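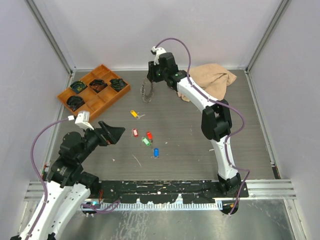 Subject: Right arm loses wrist camera when reaching for the cloth
Product: Parus two-arm bench set
Customer: Huvwood repair shop
Opened by: Morena Bassi
Handled by: Osvaldo Caputo, Carbone support
Opened: 19 April 2019
Status: Solved, one follow-up open

Morena Bassi wrote:

Hello! First of all, we love this thing. We've had the pair running on the end-of-day tidy all week: coils into the orange tray, key tags sorted by colour, cloth folded and put to one side. It's the job everyone here skips at closing time, so you can imagine how keen we are to hand it over.

The problem is the right arm. It starts well and goes off towards the back wall for the cloth, and somewhere near the end of the reach its camera picture freezes. The program carries on with the last picture it had, so the fingers close on air, or on the floor panel, and it reports a good pick. Then it does a lovely careful fold of nothing at all.

I ran the cloth job 40 times yesterday and wrote down each one. The picture froze on 14 of them. The left arm has never done it. Restarting brings the camera back every time.

I've had the software off and on again, and I've put the older version back. No difference. What should I try next?

Osvaldo Caputo wrote:

Hi Morena, thanks for the tally, it saves us a day of guessing.

Could you do three things for me, in this order?

Run the cloth job with the cloth moved forward, near the middle of the floor. Leave everything else alone.

Put it back by the wall and run the job at the slowest speed setting.

With the arms powered down, follow the right camera cable (the purple one) from the camera to the base with your fingers. I'd like to know where it goes tight when you lift the arm by hand into its furthest reach.

Please don't swap any parts yet. If we change two things at once we won't know which one did it.

Morena Bassi wrote:

Done the first two. Cloth in the middle: no freezes at all, and it folded it properly most times. I clapped. Cloth at the back, slowest speed: it still froze, but less often.

I did the cable as well. There's a good big loop above the gripper, and then it follows the outside of the arm past the elbow. When I straighten the elbow the part below the loop pulls hard. The loop itself hardly moves. I'd have thought it would give up some slack, but the tie just above the elbow is holding it.

Also, and this may be nothing, the grey curly cord ends up near that gripper quite often. Could it be catching?

Osvaldo Caputo wrote:

That tie is my favourite suspect now. The slack is all on the wrong side of it. At full reach the elbow wants more cable than it has, and the pull ends up at a plug.

Which plug, though? There's one at the camera and one at the base. Please leave the tie as it is for the moment, start the live view, and wiggle each plug gently with the arm parked. Keep your hands out of the way of the fingers.

On the curly cord: it could catch, and I'd take it out of the tests until we've finished. It's a hard thing for these arms anyway. A spring changes shape the moment you touch it, and the pick is planned from where it was before. Same reason the cloth is harder than the tags.

Morena Bassi wrote:

Base plug! Camera end is solid. At the base I only have to lean on the cable and the picture stops.

I pushed it in and it moved. It went home with a click I'm sure I haven't heard before. So was it never in properly?

Osvaldo Caputo wrote:

Quite possibly it was half in from the start, and the tight cable did the rest. Fix both:

Cut the tie above the elbow. Straighten the arm by hand to its furthest reach, then put a new tie on loosely, so the cable can slide through it.

Turn the wrist 90 degrees each way and check that the loop doesn't snag on the gripper.

Clip the cable down near the base so that any pull lands on the clip and stays off the plug. There's a bag of clips in the Pralholm spares box.

Then run your 40 again, please, cloth at the back, normal speed.

Morena Bassi wrote:

Forty runs, no freezes! I stood there for the whole lot with a cup of tea.

The folding itself is another matter. It picked the cloth up every time, but on 11 of the runs it folded it into something I'd call a bundle. If the cloth starts out flattish it does well. If it's dropped in a heap, it takes hold of whatever's on top and hopes for the best. Is that us or is that the machine?

Osvaldo Caputo wrote:

That's the machine, and I'd be fibbing if I said otherwise. I've put down what I'd tell anyone asking which chores they can hand over today.

Key tags: yes. They're stiff, they're bright and they lie flat. One with a key attached is a bit fussier because the weight swings, so ask it to grip the plastic and not the ring.

Coils into the tray: yes, if they're tied. Check that the tray hasn't been nudged round. The arms cope with a small angle, but a big one puts a coil on the wall between two cells.

Cloth: picking up, yes. Folding from a heap, sometimes. Try adding a "lift and lay" step first, where both arms take an edge and set it down again before the fold.

Wiping up crumbs and bits: not yet. It doesn't see them well enough.

I've worked with these arms for more than two years and I still get a kick out of the tag sorting. Two years ago we were pleased if they could find the table.

Morena Bassi wrote:

Lift and lay is in. Far fewer bundles, though it takes longer, and we don't mind that as we've gone home by then. Please close the camera part. I'd like to keep the curly cord open as a question, as we have a drawerful of them and I'm stubborn.

Osvaldo Caputo wrote:

Camera fault closed. Cause: base plug not fully home, cable tied too tight above the elbow. I've asked for the set-up sheet to mention both.

Curly cord kept open. There's a new grip setting planned for June -- softer close, second look before the lift -- and I've put Huvwood down to try it. Keep one cord aside that you don't mind losing.

Contact Carbone support | Copyright Carbone, all rights reserved | Back to top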